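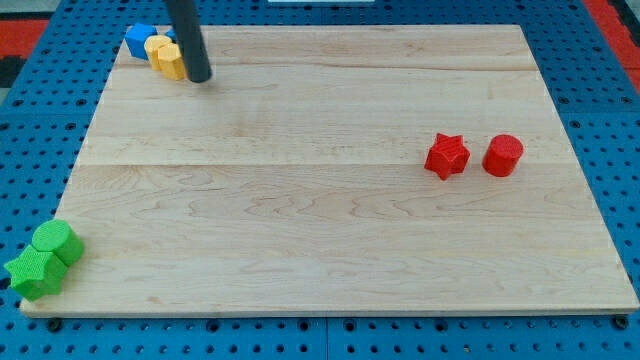
Wooden board on the blue base.

Jenham chapel – building walk-round before the mission weekend
14 September 2018
Done by me (Tomos Lloyd), with Kadri Rätsep holding the torch

Right, I've gone round with the usual sheet and written my comments under each item. Sorry for the handwriting on the original, this is the typed-up one!

1. Main doors and porch
OK. Both leaves open fully and the bolts lift. The mat is curling at one corner (again) so I've taped it down for now.

2. Fire exit behind the platform
NOT OK when I arrived. Someone had stacked the spare hymn books against it. Kadri and I moved them to the vestry. Please leave that door clear, even for ten minutes.

3. Extinguishers
OK. Pins in, gauges in the green. The kitchen one had its service in April.

4. Seating
Ayanda would like 40 extra chairs in the side hall for the evening talk on church planting. Fine by me as long as the middle aisle stays open all the way to the back. Linked rows please, no singles.

5. Electrics
Mostly OK. The lead for the interpreters' desk runs straight across the walkway, and I caught my foot in it, so it needs a cable cover. Socket 13 by the organ is loose – I've switched it off and put a label on it. Valdis Laur is going to look at it.

6. Kitchen
OK. Urn lid fits, first aid box full apart from the blue plasters. The fridge was cold enough. I do wish people would put names on their milk.

7. Baptistry cover
Checked twice, as I always do. All the sections are down and nothing rocks when I stand on it (and I'm not a small man). Don't put the drum kit on it.

8. Stairs to the gallery
NOT OK. The third tread is lifting at the front. Gallery shut until it's fixed, and yes, that includes the sound team.

Still to do: item 5 cable cover (me), item 5 socket (Valdis), item 8 tread (Deividas Šimkus, who has the right screws). I'll come back and look at all three before the doors open, and sign the sheet then.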